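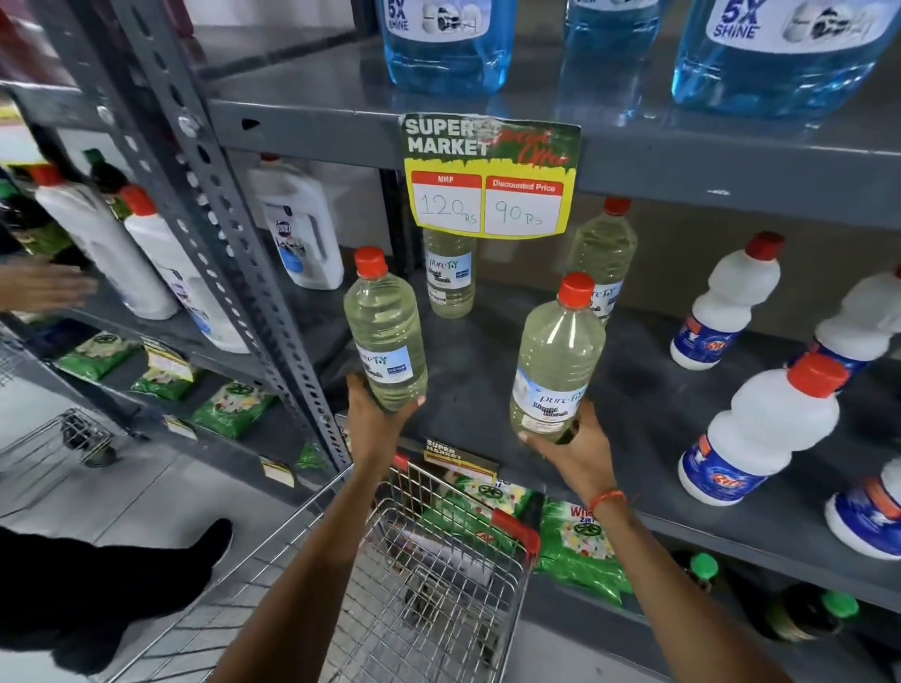
# Evening light trial reports better sleep among shift workers

Shift workers who followed a simple timetable of light and darkness fell asleep sooner and reported fewer low moods, according to results released this month by the Akier sleep clinic.

The trial, called Wokevora, followed 200 adults who work nights or rotating shifts. Half of them, 100 people, were given a timetable to follow at home. The other half carried on as usual and were offered the same timetable once the study had finished.

Most of those taking part work in warehouses, bakeries, hospitals and care homes. All had told the clinic that they had trouble sleeping on at least three days a week, and many also said they felt flat or short-tempered during the winter.

## What people were asked to do

The timetable had few rules. People were asked to spend half an hour in bright light soon after waking, whatever time of day that was. Daylight was preferred. Those who woke after dark used a lamp supplied by Ondent, which lent the equipment and had no part in running the trial or writing the report.

In the two hours before bed, they dimmed the lights at home and kept screens out of the bedroom. Those coming off a night shift in the morning were given blackout lining for their curtains. They were also asked to avoid coffee and tea in the second half of a shift, and to eat their main meal before work.

No one was asked to give up alcohol or follow a diet, and people already taking medicine for sleep or mood stayed on the same dose throughout. The clinic says it kept the rules short on purpose. An earlier version, tried out with a small group, ran to four pages and was dropped by most of them within a fortnight.

## The results

Everyone kept a sleep diary and filled in a short mood questionnaire every Sunday. Between them they returned 2,414 diary pages that were complete enough to use.

Of the 100 people on the timetable, 56 said they were falling asleep more easily by the end. Improvement was less common in the comparison group, although some people there did sleep better, which the report puts down partly to the effect of keeping a diary. Writing down bedtimes seems to make people keep to them.

Mood scores also rose in the timetable group, though by a smaller amount. The change was clearest among people on permanent nights. Those on rotating shifts did less well, and the report says the timetable may be too hard to follow when start times move every few days.

Total hours asleep hardly changed. People got to sleep faster and woke less often, but many still had to get up for school runs or deliveries — and the timetable could do nothing about that.

Appetite was not a main part of the study, but the diaries had a line for snacks. People on the timetable recorded fewer sweet snacks during the last hours of a shift. The authors say this should be looked at separately before anything is made of it, as snack entries were often left blank.

## Limits of the trial

The report is careful about how far the findings go. Most of the results come from what people wrote about themselves, and wrist monitors were worn by only a small number. It was also plain to everyone which group they were in, so hopes of feeling better may have played a part.

The trial took place in the darker half of the year. Bright light after waking may matter less in June, when it is easy to come by, and getting a bedroom dark enough may matter more.

Several people left early. The usual reasons were a change of job, illness in the family or a move to day shifts. A few in the timetable group stopped using the lamp because of headaches, which went away when they stopped. People with eye disease or a history of mania were not accepted, and the clinic says anyone in that position should speak to a doctor before using a bright lamp at home.

The clinic also stresses that the timetable is not a treatment for depression. Anyone whose low mood lasts for more than two weeks, or who is finding it hard to cope, should see their GP.

## What employers did

One part of the report deals with the workplace. At the Lumbantobing bakery, which had the largest number of staff in the trial, managers agreed to turn up the lighting in the break room for the first half of the night and turn it down for the second. Staff there liked the brighter period and were divided over the dimmer one. Some found it restful, while others said it made the last part of the shift drag.

The bakery has since kept the brighter setting and gone back to normal lighting after the main break. It has also started giving out rotas four weeks ahead, up from two, after staff said that short notice did more harm to their sleep than the hours themselves.

The report suggests that other employers look at their rotas before they spend money on lamps. Where shifts do have to rotate, it recommends moving from mornings to afternoons to nights, as most people find it easier to go to bed later than earlier.

## Next stage

A second trial is planned to start in January and will take only people on rotating shifts. It will test a looser version of the timetable, with the light period tied to the start of work and no fixed bedtime. More of those taking part will wear wrist monitors, and the food section of the diary is being rewritten so that it is quicker to fill in.

The Akier clinic is taking names now. Applicants must be over 18, have worked shifts for at least six months and expect to stay in the same job until spring. There is no payment, but travel costs are covered and lamps are lent free of charge.

The one-page timetable used in the first trial can be picked up from the clinic's front desk, along with a blank copy of the sleep diary. The desk is open until 8pm on weekdays.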